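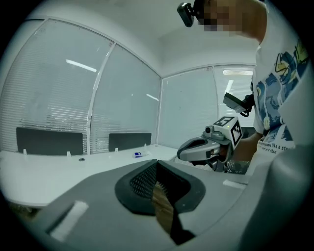

The Boats at Gredamley

My aunt left me the boats and my cousin the cabins. There were 18 cabins and seven boats, so on paper my cousin did better, but the cabins had damp in them and the boats only needed paint.

Gredamley Water is long and thin, with a road down one side and nothing down the other. People come for the pike in winter and the trout from spring onwards. A few come because they've booked the wrong lake. There is a bigger one with a similar name and a hotel, and every summer a family pulls in at our gate with swimming things on and asks where the slide is. My aunt used to rent them a boat.

I went up in February to see what I had. The jetty was sound. The shed had a stove, a kettle, a rack of oars and a ledger with a pencil tied to it. She had written down every hire for as long as she had run the place: the boat, the time out, the time in, and what they caught if they told her. She never wrote down who they were. She put "red hat" or "two brothers" or "the vet".

The boats had names. Six of them were named after places she had meant to go and the seventh was called Buncombe. I don't know if that was a place she had meant to go or an opinion of the other six.

My cousin arrived the next morning with a van full of paint tins and a plan. The plan was to sell. A firm called Vivell had written offering to take the whole shore, cabins and jetty and all, and put up lodges with hot tubs on the decks. My cousin had the letter in a plastic sleeve. I read it standing up in the shed while the kettle boiled.

"What's the paint for, then?" I asked.

"So it looks nice when they come."

We painted cabins for four days. We didn't talk much about the letter. My cousin did the outsides and I did the window frames, and at dinner time we sat on the step of cabin nine and ate tinned soup. It was cold enough that the paint went on like butter out of the fridge. In the evenings I took the ledger back to my cabin and read it.

There was one hire that came up again and again. It was always the same boat, the one called Âu, always out at six in the morning and back at nine. In the column for the person my aunt had put a dash. In the column for the catch she had put "none". I turned back through the years and it was there every week from April to October, with no money entered against it. I added them up, because it was dark by five and I had nothing else to do. There were 378.

I showed my cousin, who looked at it for a while.

"That's her," my cousin said. "She took it out herself. She told me she went to check the buoys."

"We haven't got any buoys."

"No."

On the fifth morning I got up at half past five and went down to the jetty. Âu was upside down on the bank with the others. I turned her over, which took some doing, and dragged her to the water by the ring. She leaked a little at the stern. I put a tin mug in for bailing and rowed out.

I had not rowed since I was a child and I went in a curve. It was still dark on the road side. On the other side there was a grey line above the trees, and I pulled towards that until my hands hurt, and then I stopped. The water made a small noise against the boards. A light came on in one of the cabins, and after that the smoke from its chimney went straight up.

I found out nothing. I had thought I might see what she went to look at, some bay or a nest or a particular rock. There was the far shore, with reeds along it, and a heron that left when it saw me. I bailed the boat twice. It got light. I was back before eight because I was cold, and she must have been tougher than I am or had a better coat.

My cousin was on the jetty with two mugs of tea.

"Well?"

"It leaks."

"Did you catch anything?"

"I didn't take a rod."

We drank the tea. My cousin looked at the cabins, which did look nice, nine of them anyway. The other nine were still green.

"They want an answer by the end of the month," my cousin said.

"What do you want to tell them?"

"I'd want to finish the painting first. It's daft to stop halfway."

I said that was fair. I went into the shed and lit the stove, and when it was going I opened the ledger at the last page she had used. I wrote Âu, and the time out, and the time in. Under the catch I put "none". I left the money column empty, and then I went to look for something to mend the stern with.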